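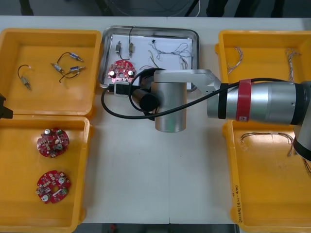

Cell keeper wanted, two-arm parts sorting cell (part time, Jamolstead workshop)

Posted Wed 7 July by Oona Toivonen

Hi! I run the small-parts side of things at Povent, and I'm looking for one person to take over the daily care of our sorting cell. We're a little company and we don't have an HR department, so you're getting the ad straight from me, typed between shifts, and if you write back I'm the one who reads it.

The cell is two arms working over one white table. Motors, round circuit boards and wire harnesses go in and out of yellow trays, with a steel tray lined with paper in the middle of things. That's the whole job of the cell -- pick the part, put it in the right tray, don't yank the wires. The wires are where most of my week goes. A motor is an easy thing to grab. A motor with a thin lead curling off the back of it and hooked around its neighbor is a much harder thing to grab, and a loose harness is worse again.

Wakana Nishimura has kept the cell going since we put it in, and she's moving over to our new line in September. She'll overlap with whoever we hire for as long as we can manage, so please don't be scared off if you've never touched this exact kind of machine.

What you'd be doing

First thing in the morning you wake the cell up. Controller on, both arms to home, a slow run through the tray corners with nothing in the grippers. Wakana listens to the joints while this goes on and I used to think that was a bit much, until she caught a bad bearing by ear. You'll learn what normal sounds like.

Then you check the trays. They get knocked. A tray that has slid a little to one side is enough to put a gripper down on a rim, so we have a printed template that lies over the table and you nudge everything back to it. Change the paper in the steel tray whenever it's creased or has picked up grease. We go through a lot of paper!

After that it's cables. The arm cable needs enough slack to let the wrist turn all the way, and too much slack means it drags through the parts. There's a check sheet for it, with the poses to move through and what to look at in each one. If the cable catches on anything, you stop, re-dress it and go through all the poses again from the top. Please don't skip the second pass. I skipped it once and spent the evening picking harness strands out of a bracket.

Grippers get wiped down at lunch and the finger pads get changed every 1,000 picks. The counter is on the controller screen. The last full week I wrote down, we did 2,289 picks, so you'd be swapping pads a couple of times a week. It's four small screws and a dab of thread locker, and you'd re-teach the closing width afterward with the gauge block.

Repairs come up maybe once or twice a month. Some of it's simple (a blown fuse, a connector that has worked loose) and some of it means taking a wrist off, putting it back and recalibrating. You would never do a wrist alone. Either Wakana or I will be there, and anything past the wrist goes out to Tuominen, who look after the joints for us.

Last bit: the log. Every stop, every pad change, every odd noise goes in the log with the time next to it. It's a shared spreadsheet, nothing fancy. I read it every night and I do notice when it's blank.

Who I'm hoping to hear from

You've fixed things with small screws in them. I don't much mind what -- sewing machines, printers, bikes, synths, a coffee machine that was out of warranty. If you've worked with industrial arms before, great, tell me which ones and what broke.

You can read a wiring diagram, or you're most of the way there. You can use a multimeter without looking up which hole the red lead goes in.

You're okay with boards and static. Wrist strap on before you touch a tray, every time.

You can write a clear sentence. See above about the log.

You'll hit the stop button when something looks wrong, even if a batch is half done and I'm standing right behind you waiting for it. I will never be cross about a stop. I've been cross about a missing one.

Programming is nice to have. The pick routines are built in Woveo, our in-house setup tool, and most changes are a matter of moving a point or slowing down an approach. Wakana will teach you that part. If you can write a little Python she'll be thrilled, there's a whole list of things she never got to.

You don't need a degree. You do need to be able to stand at a table for a couple of hours at a stretch and lift a full parts crate onto a shelf. If either of those is a problem but the rest of this sounds like you, write anyway and we'll talk about how to arrange it.

Hours and pay

Four mornings a week, starting at 7:30 and done by 12:30. The day off can be any day but Monday, when we always have the most to sort. Pay is hourly and depends on experience, and I'll give you the number in our first phone call so neither of us wastes an afternoon. There's also a tool allowance of $375 in your first year, which you can spend on whatever you like as long as it ends up in your hand at work. Wakana spent hers on tweezers. All of it. They're very good tweezers.

Parking is free, the bus stops at the corner, and the workshop is heated in winter and fairly warm in summer (we have fans, bring water).

How to apply

Send me an email with these things in it:

Your name and a phone number, plus the best time to call.

A short note on something you repaired. Tell me what was wrong, how you found it and what you tried first that didn't work. A page is plenty, half a page is fine too. This counts for a lot more with me than a resume, though you can attach one of those as well.

Which mornings you can do, and the soonest you could start.

I'll phone everybody who sends the repair note, and then we'll ask a few people in for a paid trial morning. You'd do the start-up with Wakana, change a set of pads and go through the cable check, and then we'd have coffee and you could ask us anything. Closed-toe shoes, please, and tie back long hair. No dangly sleeves or lanyards near the arms.

We have 2 trial mornings set aside so far and I can add more if they fill up. I'd like the new person to have a good stretch alongside Wakana before she switches over, so sooner is better than later.

Oh, and if you know somebody who'd be right for it and who never looks at job ads, send them this page.

Oona
Povent, Jamolstead workshop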